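Dratberg Institute for Domestic Interiors

**Call for Participants: Household Fittings and Small Items Study**

The Dratberg Institute invites applications from adults who wish to take part in a study of everyday work carried out in close quarters: reaching, lifting, holding and setting down light articles near cabinets, appliance fronts and ventilation grilles. The study will run through March at the Institute's Heler building. Applications are open from 13 January 2018 and will be accepted until all places have been filled.

## Purpose of the study

Most published guidance on the layout of utility rooms concerns large movements, such as opening doors or carrying full loads. Much less has been written on small ones. A person who picks up a thin stick, a skewer, a dowel or a paint stirrer in front of a louvered panel has to judge distance, angle and clearance within a few inches. The Institute wishes to record how people of different ages and heights go about such work, and which arrangements of panels and shelves they find comfortable.

The findings will be used to revise the Plarnex Guide to Small Rooms, which the Institute maintains for housing associations, building managers and teachers of home economics. The present edition contains 1,479 entries on fittings and clearances. Many of the entries on vented fronts were written for older models and need to be checked.

## What participants will do

Each participant will attend 2 sessions. At the first, staff will explain the tasks, record height and reach, and ask a short set of questions about the participant's own home. At the second, the participant will complete a series of handling tasks at a test station and will then be interviewed.

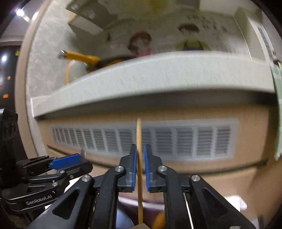 Tasks are short, and participants may rest between them at any time. Light wooden sticks will be among the articles handled; others include folded cloths, jar lids, wire hooks and paper packets. Nothing used in the study is heavy, sharp or fragile. Participants will be asked to work at their usual pace and to say aloud when a position feels awkward. There is no score, and speed is not measured.

The interview covers the following subjects:

- storage of narrow items at home
- cleaning of grilles, louvers and panel seams
- lighting in utility rooms and hallways
- previous difficulty in reaching objects near a wall or appliance

## Who may apply

Applicants must be 18 years of age or older and able to attend both sessions in person. They must be able to stand for short periods, with or without a support. Persons who use a wheelchair are warmly encouraged to apply, and a station of suitable height will be provided.

No special skill or training is required. The Institute particularly wishes to hear from left-handed applicants, persons with reduced grip strength, and those who live in apartments with a combined kitchen and utility area.

Current employees of the Institute and members of their households are not eligible. Persons who took part in the earlier Zamfir storage survey may apply, provided that they state this on the form.

## Payment and expenses

Participants will receive a fixed payment upon completion of the second session. The amount is stated in the information sheet sent to every applicant. Local travel costs will be refunded against receipts. A participant who withdraws after the first session will still be refunded for travel to that session.

## Privacy and consent

Participation is voluntary and may be ended at any time without explanation. Written consent will be obtained before the first session begins. Notes and measurements will be stored under a number, separately from names and addresses. Participants may ask for their records to be removed at any point before the revised guide goes to print.

## How to apply

Application forms are available at the reception desk of the Heler building and may also be requested by mail. Please complete all sections, including the section on preferred session times. Incomplete forms will be returned to the applicant.

Successful applicants will be notified in writing. Anyone who is unable to keep an appointment should inform the reception desk at least 72 hours in advance so that the place may be offered to another person.

Requests for large-print forms, an interpreter or step-free access should be made at the time of application. Completed forms should be addressed to the Small Items Study, Dratberg Institute for Domestic Interiors, Heler building, ground floor.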